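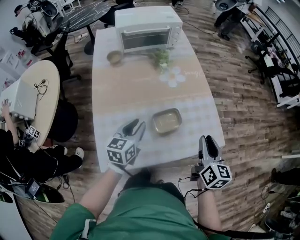 Unit 4: Kitchen Chores and Where Machines Stand

Home | Syllabus | Readings | Labs | Contact

Course staff, Automation in Daily Work
Posted in July

These notes go with the second lecture of the unit. Read them before lab. Bring questions on section 3, where most people lost points last term.

1. What counts as doing a chore

For this course, a machine does a chore when a household could leave it alone with the job and come back to an acceptable result. A dishwasher passes for washing, but it does not load itself or put the plates away. A robot vacuum passes for open floors and fails on stairs. Most of the machines people already own do one part of a chore and leave a person to do the parts on either side.

Write down the whole chore before you judge any machine. For warming food in a toaster oven, the list might be: get the food onto a tray, open the door, slide the tray in, close the door, set the knobs, wait, open the door, take the tray out, put it somewhere safe, wipe up. The oven does the waiting. A person does the rest.

2. Why a small metal tray is hard

A shallow tray has a thin rim and very little to hold on to. A person pinches the rim, feels the tray start to tip, and corrects without thinking about it. A two-finger gripper has to come in at the right height and angle. If it closes too low, it hits the table. If it closes too high, it slips off.

Liquid makes this worse. Even a shallow layer in the bottom of a tray moves when the tray moves. A robot arm that stops suddenly can spill it. Shiny metal is also a problem for depth cameras, which may return bad readings or none at all along the rim. Printed patterns on a tabletop can confuse software that looks for the edges of objects, though modern systems handle this better than older ones did.

3. Demonstration and its limits

Much current work teaches robots from people. One method has a person do the task with hand-held grippers, so that the recorded motion is already made with two fingers per hand. The square black-and-white markers on the grippers let cameras work out where each one is and how it is turned.

Points to remember:

- The person supplies the judgment. A clean demonstration shows that the task can be done with that gripper. It does not show that a robot can do it.
- A policy trained on one table, one tray and one oven may fail when any of them changes.
- Demonstrations where something slips and the person recovers are useful. Do not assume they should be thrown out.
- Force is often not recorded. Pulling open an oven door and pressing on a full bowl can look much the same in position data.

4. Worked case: the Jovari exercise

The Jovari exercise is the one we use for grading in this unit. It has 200 trials of a single task, moving a tray from a table into a countertop oven and closing the door. The sample results on the course drive give 80 percent success with the tray in its usual place. When the tray is turned or moved closer to the edge, success drops to 17 percent.

Be careful how you report this. "The robot can load an oven" is too strong. "The robot can load this oven from this position four times out of five" is correct. Also say what happened in the failures. A tray left on the table is a nuisance. A tray dropped on an open oven door is a different matter.

The Chacko set is larger, with 1401 short recordings of tray, bowl and door handling. It is for practice only and has no graded questions.

5. Shop floor compared with home

Factories can fix the position of parts and keep people out of the way. In the Hitalex reading, the tray arrives in the same slot every time, and the arm needs little vision at all. The Fladar reading covers a home trial in which furniture was moved between visits. Compare the two on setup time, number of stops, and who had to step in.

6. Before lab

Pick one chore you do at home. List every step, mark the ones a machine you own already does, and pick the one step you think is hardest to automate. One page, typed. Labs can run up to two hours, so eat first.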